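Zillcombe Community Board > Local Government > Ballot drop box hours

pana_fan274
Posted 14 Dec 2021
So I tried to drop off my ballot for the school bond on Sunday night and the box outside the Zorholm branch library was locked. At 7 pm! The county page says 24 hours. I drove all the way to Betititz Road and that one was open, but come on.

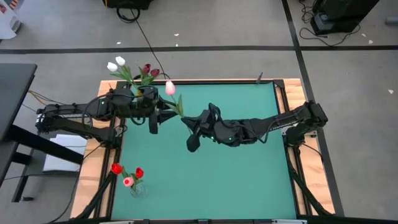

I called the clerk's office this morning and got put on hold twice. The guy said the library sets its own hours. Does anyone know if that's right?

K. Bhat
It's in the notice they mailed in November, second page, tiny print. Library box closes with the library. I don't love it either, but it was in there.

pana_fan274
I never got a notice!! And the sticker on the box still says 24 hours.

mudroom_mel
Sorry but I'm fine with locking it. The bond vote in the spring came down to 351 ballots and people argued for weeks. I'd take shorter hours and fewer arguments.
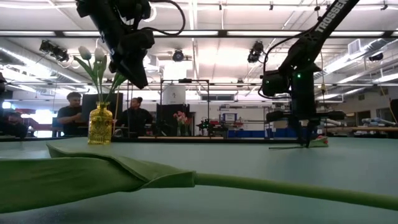

White tulips in the yellow glass vase

Anyway, the polls are open till 8 on voting day, so folks do have options.

Laurentiu A
Mel, I work nights. 8 pm does nothing for me. We have 994 registered voters in my precinct and one box that keeps banker's hours. Put a camera on it and leave it open.

mudroom_mel
And who pays for the camera?

Laurentiu A
They found $700 for the new sign out front, so I bet they can manage.

K. Bhat
Clerk takes comments by email through Friday, I'm sending mine tonight.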